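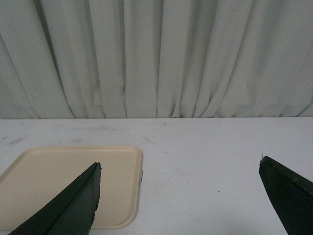
White table, beige tray, grey curtain. The scuffs are worst along the back.

Getting grey marks off a matte white tabletop

Posted by rekha_shenoy
I have a white table against a curtain in the back room, used for tea things and sorting post. It has picked up grey scuffs and smudges, mostly in a band in front of the curtain, plus small dark specks. Washing-up liquid and a cloth did nothing. The top is matte and I don't want to end up with shiny patches. What would you try first?

Reply from zwong23
Melamine sponge, damp, hardly any pressure. Grey streaks like that are usually from things being slid about. Mine came up in ten minutes.

Reply from Roswitha R
I would not use a melamine sponge on matte. It is a very fine abrasive and it polishes. I did a desk with one and there is a shiny oval on it to this day. Bicarb paste has the same problem if you rub. Start with a plain rubber, the white sort for pencil.

Reply from zwong23
Depends how hard you go at it. I've used them for years on a matte worktop.

Reply from rekha_shenoy
Tried the rubber on a corner and some of the grey lifted. I'll carry on with that. There are thin dark marks too, one a little zigzag like a scratch or a hair. The mug and tray live on there all day.

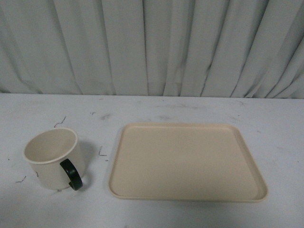

I'd rather not put a cloth over it, as it gets in the way when I'm sorting letters. Would felt pads under the tray help?

Reply from florence_s
Yes, on the tray. A pack of 50 from Gastura lasts ages. For the mug just use a coaster, unglazed bases are terrible for marking.

Reply from Roswitha R
Pads pick up grit, so check them now and then. If a mark catches your fingernail it is a scratch and no cleaner will shift it.

Reply from rekha_shenoy
Did the fingernail test on a few and couldn't decide. One looks more like pencil or ink, a squiggle with a hook in it.
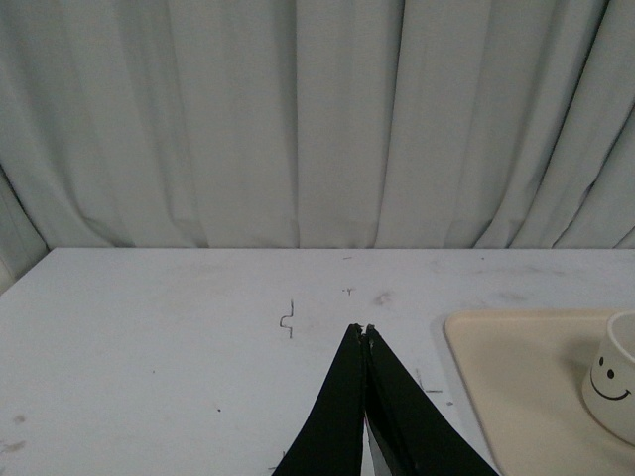
There are pale brown stains as well, towards one end. I'm assuming tea.

Reply from florence_s
Tea, I'd bet. Weak bicarb solution on a cloth, laid on for five minutes, then wipe. No rubbing, so Roswitha can't tell me off.

Reply from Roswitha R
Laid on is fine. Rinse it twice or it dries white.

Reply from zwong23
If the squiggle is ink, a dab of surgical spirit on a cotton bud. Try it somewhere hidden first.

Reply from rekha_shenoy
Thanks all. Rubber first, then the bicarb cloth on the brown bits. Will order the pads tonight.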